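Two grippers, one wrist camera, and a price I still don't like

I have been going back and forth between the Umau and the Marinho since July, and I keep putting off writing it up because neither one has won me over. The sales page for the Umau says it will hold "everyday objects of any shape." I have read that sentence on every gripper page I have ever opened.

So, bottles. They're slick and they squash if you close too hard, which makes them a better test than the foam cubes everybody uses in their videos. I ran 25 picks with each gripper, same arm, same Brisa controller, same speed. The Umau dropped 2. The Marinho dropped none but dented enough bottles that I stopped counting that as a clean sheet.

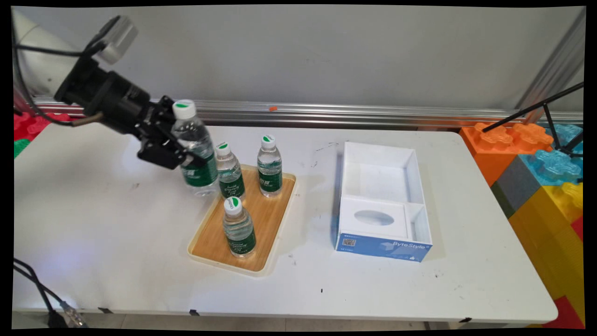
Written by the Stolstead bench blogger
Robot tinkerer and reluctant buyer
10/28/25

Getting hold of a bottle is the easy part. The tray is where things go wrong. It has a raised rim, and with three other bottles already standing on it there isn't much slack for a grip that comes in tilted. A bottle that leans a little in the fingers is fine in open air and a nuisance next to a rim. The Umau let them lean more often. I tried more closing force and got a straighter bottle about as often as I got a crooked one, so I put the setting back.

Then the wrist camera. I was told it would fix most of my placement errors. It fixed some. Clear plastic is still clear plastic, and the software kept finding the label and guessing at the rest. Turning the camera off and using taught positions took nearly 20 minutes to set up and gave me the same results on the tray. I'd like someone to explain what I'm paying for there.

Which brings me to the 485 dollars for the Umau finger kit. The fingers that come in the box did every pick I've described. Until I see a side by side done by a person who isn't selling them, I'm keeping my money.

The Marinho goes back on next, with softer pads, if the pads ever ship.

Related posts
Brisa controller: six months of small complaints
Do you need a wrist camera?
Cable routing I regret

14 shares | 3 comments

Contact | © 2025 Stolstead Bench Notes | Back to top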